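### 4.2 How people name the colors of everyday things

The naming sessions gave us the richest material in the whole study, and we were surprised by how much of it there was. Across the three sites we collected 1,647 free descriptions, of which 810 used more than one color word for a single item. That is a lovely result for anyone who cares about ordinary speech! Earlier work in our group had treated compound names such as "greeny blue" as noise to be cleaned away. Uchida's first pass through the Ornthorpe recordings in June changed our minds, and we went back and coded every compound by hand.

Two patterns stand out. Speakers put the word they are less sure of first, so that "pinkish white" is offered for something the speaker would call white if pushed, while "whitish pink" is offered for something leaning the other way. Speakers also slow down before the compound, often with a drawn-out "sort of" or "kind of," and then speed through both color words as if they were one. Ní Chonaill noticed the same timing in the Rimumach group, who had been given a different set of items and a different room, and it was exciting to see it hold up so well.

Item type mattered a great deal. Food names pulled color words toward the typical color of the food, even when the item in front of the speaker was some way off it. Lemons were "yellow" in nearly every session. Tableware had no such pull, and the names for it wandered. One speaker at Wunderlich used "cream," "shell" and "pale rose" for the same saucer within a minute and saw no conflict between them. We think this freedom is the reason tableware produced so many compounds - with no typical color to fall back on, people build a name on the spot.
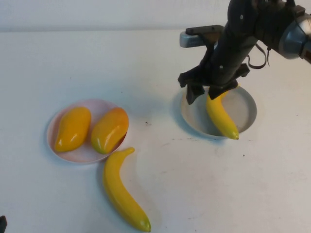 **Figure 3.** Plastic mangoes on a pinkish-white plate.

Typical color is harder to pin down for some foods than for others, and mangoes are a wonderful case. Speakers who grew up with green cooking mangoes did not share a default with those who knew only the ripe fruit from the store, and both groups were quite firm about it. Shine complicates things further, as a bright spot on the skin invites words like "golden" that mix color with gloss. The left-hand mango in Figure 3, a strong golden yellow with a highlight along its upper surface, is the kind of item where we would expect the two to blend, and the plate under it is close to the borderline cases discussed above. We return to "golden" in Section 5, where we compare it with "silvery" and "coppery" and ask whether listeners take these words as colors at all.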